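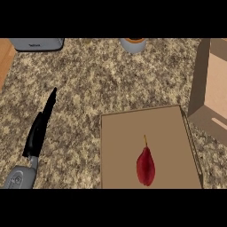 How to hand-code party manifestos without losing a month

You have a pile of party manifestos and a supervisor who would like numbers. The method below got me through 17 of them, and I have most of my eyesight left.

1. Split each text into single claims. "We will cut taxes and plant trees" is two claims, however fond the party is of the comma.

2. Write your codebook before you read anything. Mine had 4 headings: economy, welfare, foreign affairs and "other". If "other" swallows a third of your claims, you need more headings.

3. Code a trial batch of 100 claims, then give the same batch, unmarked, to a second coder. Mine was Sławomir Tokarz, who disagreed with me on tariffs and was annoyingly consistent about it.

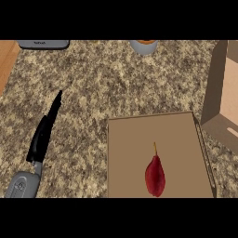
4. Compare the two sets and settle the differences in writing. Vague pledges are the worst of it -- "a fairer deal for families" can be read as welfare, tax or wallpaper. Some manifestos are like a speckled granite worktop, the same mottled stuff from one side to the other, and you have to decide what counts as a fleck. Put the decision in the codebook with the sentence that caused it.

5. Now code the rest. My full set came to 535 claims. Save a dated copy of the spreadsheet each evening, and don't change a heading halfway through unless you fancy starting again.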